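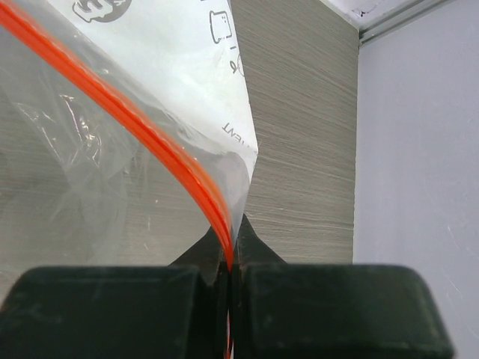 I have been putting off the snack drawer since January, and I want that on the record before anyone congratulates me for tidying it. It started with a single missing lid and ended with me sitting on the kitchen floor, surrounded by bags. I am a zip bag person, I've decided. I like the ones with a bright orange-red zipper, clear plastic on one side of it and a white printed panel on the other, because even in a dim pantry my hand goes straight to the colour. My old bags had a see-through seal, and I spent half my life running a thumbnail along the wrong edge looking for the opening.

My neighbour Naa Baidoo got me onto all this. She packs for four children and a husband on shift work, and her rule is one bag, one thing. No grapes rolling about with the crackers, no half a muffin turning everything to crumbs. I thought it was a bit fussy until I tried it for our long drive up to Brovby, and then I was completely won over – I could pass things to the back seat without even looking!

The other thing I've come around to is the little pictures. I used to write on every bag with a marker, which rubbed off on my fingers and then onto the fridge door. Now I just go by the icons. 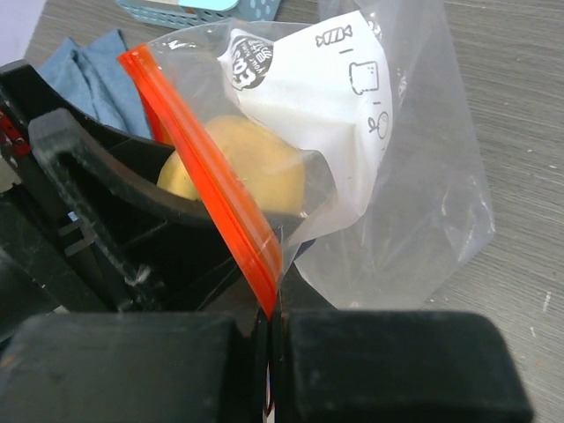 Wrapped candy, a slice of bread, and something round in the bag already.

My partner Ott thinks bread is the only honest use for a bag like this, and he'll defend that position through an entire dinner. I'm more relaxed. If it's small enough and the zipper closes without a fight, in it goes. I do press the air out first with the flat of my hand, starting at the bottom and working up, and I leave the last 2 centimetres open until the very end.

Fruit for the bench is a different matter. I like it out where people will see it and eat it, so ours lives in a basket. Mum's was a heavy glass bowl that needed both arms to shift, and I much prefer something light that I can carry to the sink and back. Peaches bruise if you so much as frown at them, so they go in last, and pears get checked every morning with a gentle press near the stem. I keep a cloth close by too, for the drips.
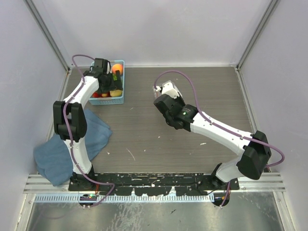

What's still on my list

The tea shelf, which I can't face yet, and the tin of birthday candles (why do we have so many?). Naa has promised to come over and help me with the spices, and I've promised her lunch – in a bowl, not a bag.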